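Buying from bulk bins without ending up with stale flour
Grocery & Pantry > Shopping and Storage
Posted 1 Sep 2026

Pieter Hermans
Hi everybody, I hope this is the right section. We moved to the other side of town in June and for the first time in my life I'm within walking distance of a proper natural food store. It's called Hollari, and they have one whole wall of bulk bins – grains, beans, nuts, dried fruit, and four kinds of flour. I was so excited that I went home the first day with far more than two people can eat, and I've been going back most weekends!

My trouble is with the whole wheat flour and the brown rice. Twice now I've had flour that smelled a bit like old crayons by the time I got to the bottom of the jar, and the last batch of rice had a bitter taste that my wife noticed before I did. The white rice and the lentils have been perfectly fine. I keep everything in glass jars with clamp lids on an open shelf next to the stove, which looks lovely but I'm starting to wonder.

So is the store selling me old stuff, or am I doing something wrong at home? And is there a polite way to ask how long something has been sitting in the bin? The people there are so friendly and I don't want to come across as accusing them of anything. I'd also love to know how much it makes sense to buy at a time. We bake bread once a week and eat rice maybe two or three times.

grainsandgreens
Oh, I could talk about this all day, so forgive me if I go on a bit. I worked in the bulk department of a small co-op for 14 years, and the crayon smell is one we got asked about a lot. What you're smelling is the oil in the grain going rancid. Whole wheat flour still has the germ in it, and brown rice still has its bran, and both of those carry natural oils. White rice has had all of that taken off, and lentils have very little fat to begin with, so they'll sit happily in a jar for ages.

The shelf next to the stove is where I'd start. Every time you cook, those jars warm up, and the light coming through the glass doesn't help either. If you have any room in the freezer, put the whole wheat flour in there in a well-sealed container and take out what you need the night before you bake. It will keep for months that way. Brown rice does nicely in the fridge. I keep mine in the door next to the mustard, and my husband has stopped complaining.

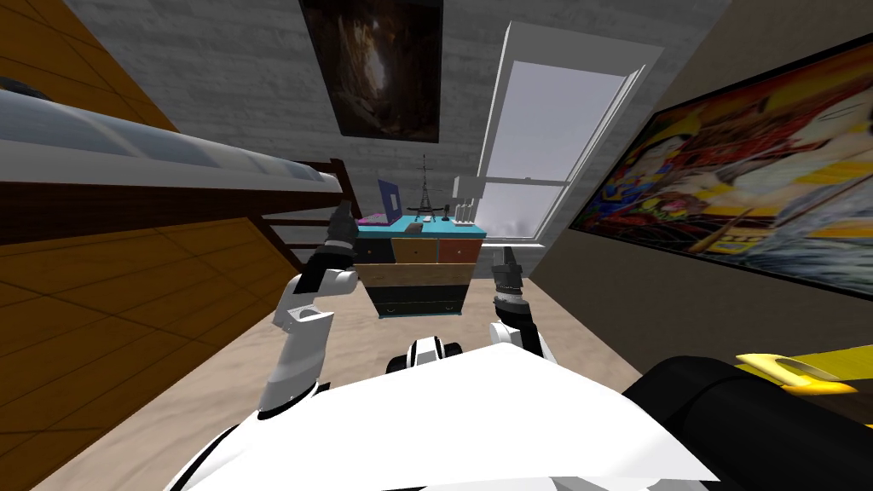 As for asking, please just ask! We were always glad when a customer took an interest. The way I'd put it is "When did this one last get filled?" or "Which of these moves the fastest?" A good bulk clerk will know right away, and many will open a fresh bag in the back if you say you're looking for whole wheat flour. You can also ask which day the delivery comes and plan your walk for the day after. One more little thing – ask whether they empty and wash the bin before they refill it, or pour the new on top of the old. We had a rule about emptying first, and I'm sorry to say that it got skipped when we were busy.

On amounts, I'd buy flour for two or three bakes and no more. A loaf at our house takes 378 grams of whole wheat, so I weigh out enough for 2 loaves and a small handful extra for dusting. For rice, a month's worth is plenty. Write the date on a bit of masking tape and stick it to the lid, and finish the old before you open the new. And do throw out the flour that smells, even though it hurts. It won't get any better in the oven, and you'll taste it in the bread.

Walnuts and flaxseed meal behave the same way, by the way, so if you're buying those at Hollari, give them a spot in the freezer too.

Cui
freezer for sure. also smell it at the store before you fill the bag, fresh flour hardly smells like anything, maybe a little sweet. if they have a grinder for the wheat berries use that, whole berries last way longer and you can grind just what you need

Pieter Hermans
Thank you both so much, this is far more than I was hoping for! The jars have come down from the shelf already and the flour is in the freezer, squeezed in between the peas and a loaf I'd forgotten about. I'll ask about the delivery day on Saturday. I don't remember seeing a grinder, but there's a corner behind the coffee I haven't explored yet, so I'll have a look there too.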